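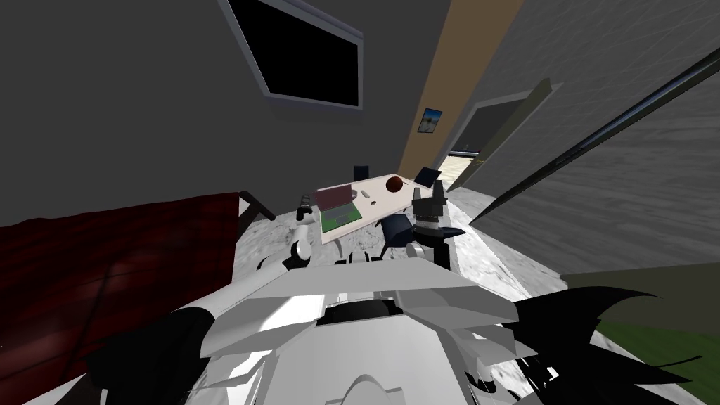 Cross-border trade and the Patonitz agreement: student project report

By Divina Barredo and Zaid Karaki
June

Search this site Search

Our project looked at the fishing and timber agreement between the neighboring districts of Patonitz and Rollov. We wanted to know whether small traders use the permit it created, and what stops them if they don't.

The agreement lets residents carry goods across the river without paying duty, up to a value of 600 dollars per trip. Anything above that goes through the customs post at Thygesen, which closes at 4 p.m.

We read the agreement and its two annexes, then sent a short survey to traders on both sides. We got 34 replies. Most came from Patonitz, so the results say less about Rollov than we had hoped.

Of those who replied, 8 held a valid permit. The usual complaint was the form – it has to be stamped in person, and the office is a long bus ride from the river villages. Timber sellers also said the value limit is too low for even one truckload.

The district register lists 703 permits issued so far. It does not show how many were renewed, and our request for that number was not answered before the deadline.

We suggest a stamping desk at the river crossing and a separate limit for timber. A second survey should be done in Rollov – on paper, as few people there answered online.

2 comments Share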